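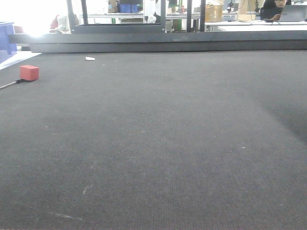 Cube rouge sur la moquette du poste de travail.

Objet : [prehension] Re: Essais comparatifs de pinces, compte rendu intermédiaire

Mesdames, Messieurs,

Le laboratoire Skoltach transmet aux membres de la liste les premiers éléments de la comparaison engagée entre les deux pinces à doigts parallèles retenues l'automne dernier, à savoir le modèle fourni par la société Skostard et celui de la société Grustura. Les deux matériels ont été montés successivement sur le même bras, avec le même contrôleur et la même caméra de poignet. Le protocole est celui qui avait été diffusé avec la convocation, à l'exception de la vitesse d'approche, ramenée au palier inférieur pour l'ensemble des essais.

La campagne comprend à ce jour 172 prises. Les objets de référence sont de petits solides rigides, des boîtes en carton et des feuilles cartonnées ; s'y ajoutent des matières souples froissées, à saisir au fond de bacs bleus placés près d'un rayonnage en acier. Cette dernière catégorie est la plus exigeante pour la caméra fixe, les montants métalliques renvoyant le bleu des bacs et faussant par endroits la segmentation.
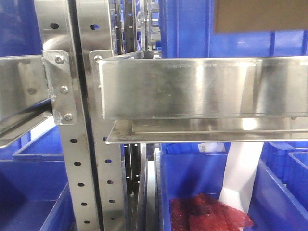 Le 25 janvier 2018, un abonné de la liste écrivait :

> Bonjour,
> Notre service a rencontré la même difficulté avec des bacs de teinte
> saturée. La correction de la balance des blancs n'a rien apporté. Nous
> avons obtenu de meilleurs masques en réduisant le temps de pose de la
> caméra fixe et en renonçant à la couleur comme critère principal.
> Pourriez-vous préciser si la caméra de poignet est exposée de la même
> manière, et si la course des doigts a été limitée par logiciel ? Sur le
> modèle Grustura, nous avons dû intervenir dans le fichier de
> configuration, le réglage de l'interface n'étant pas conservé après
> redémarrage.
> Avec nos remerciements.

En réponse à la première question, la caméra de poignet conserve une exposition automatique. Ce choix est défendable à l'arrêt ; il l'est beaucoup moins pendant les transferts au voisinage du convoyeur à rouleaux, dont les reflets clairs allongent la traînée de flou sur toute une partie du champ. Le suivi de l'objet tenu reste pourtant exploitable, celui-ci se déplaçant avec la pince.
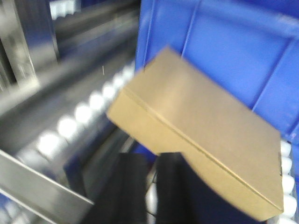 Il est donc proposé de fixer le temps de pose pour la seconde série et de ne demander à la caméra de poignet que la position de l'objet entre les doigts, la localisation dans la cellule étant confiée à la caméra fixe. Le contrôleur Mohammadi accepte les deux flux sans modification de câblage, sous réserve d'un horodatage commun.

En ce qui concerne la course, elle a été limitée par logiciel à 42 mm pour les deux pinces. Le défaut de conservation du réglage signalé ci-dessus a été constaté également dans nos locaux. La charge maximale retenue est de 340 g, valeur au-delà de laquelle les essais ont été suspendus dans l'attente d'un avis du fournisseur.

Les feuilles cartonnées ont fait l'objet d'un examen distinct. Saisies par leurs bords longs, elles tendent à se bomber dès que l'effort de serrage dépasse le seuil bas du contrôleur. Les deux pinces diffèrent ici nettement : la rampe d'effort du modèle Skostard est plus progressive, tandis que celle du modèle Grustura procède par paliers.
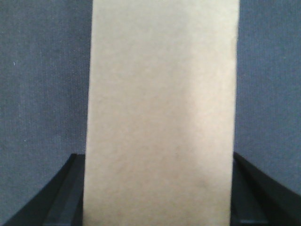
Un autre membre de la liste estime que cet écart tient davantage à la fréquence de la boucle d'effort qu'à la mécanique des doigts, et demande que les deux pinces soient reprises à fréquence identique avant toute conclusion. Cette demande est recevable et sera inscrite au programme de la seconde série, prévue en avril.

Les relevés bruts sont communicables sur demande adressée au secrétariat de la liste. Les laboratoires souhaitant proposer des objets supplémentaires voudront bien en indiquer la masse et les dimensions.

Veuillez agréer, Mesdames, Messieurs, l'expression de nos salutations distinguées.

Skoltach, cellule Essais et préhension

Commentaires

Anonyme
Les relevés d'effort seront-ils fournis avec ceux de la position des doigts ? Sans les deux, la comparaison des rampes est difficile à reproduire.
Répondre

Anonyme
Même défaut de réglage perdu au redémarrage sur notre exemplaire Grustura. La modification du fichier de configuration l'a corrigé.
Répondre

Anonyme
Serait-il possible d'ajouter des sachets souples à la seconde série ? Nous pouvons en transmettre un lot.
Répondre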